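Chapter 14: Living With Your Speakers
Reading time: 4 min

I bought my first real pair of bookshelf speakers from a shop in Plendport that had one listening chair and no heat. They sounded huge in there. I got them home, stuck them on top of a dresser, and they sounded like a radio in a bucket! I was sure I had a bad pair, and I very nearly drove them back that same night.

What I had was a bad dresser (and a bad corner, and a bare floor). The room is half of what you hear, and most of us spend our whole budget on the other half. So before we get into wiring or amps, I want you to spend one evening shoving your speakers around. You'll need a tape measure, some masking tape and a song you know by heart.

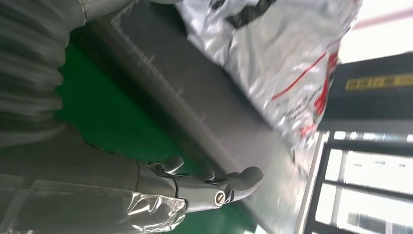
14.1 Start with the wall behind you

Most people worry about the wall behind the speakers, and we'll get to that one. But sit down first. If your head is right up against the back wall, the bass piles up and everything gets thick and slow. Pull the couch forward 20 inches and play the same song again – you may not need the rest of this chapter.

My friend Gemma Cattaneo tried it with her old Dradel floorstanders, after a month of shopping for a $200 equalizer, and she kept the money. Her couch now sits in a pretty silly spot, I'll admit, and you have to turn sideways to get to the kitchen.

Put tape on the floor where each speaker started out. You will want to go back at least once, and you won't remember where "back" was.

Related chapters
Chapter 13: Choosing an Amp You Won't Outgrow
Chapter 15: Rugs, Drapes and Bare Walls
Chapter 16: Adding a Subwoofer

Contact | Copyright Liyanage Press | Back to top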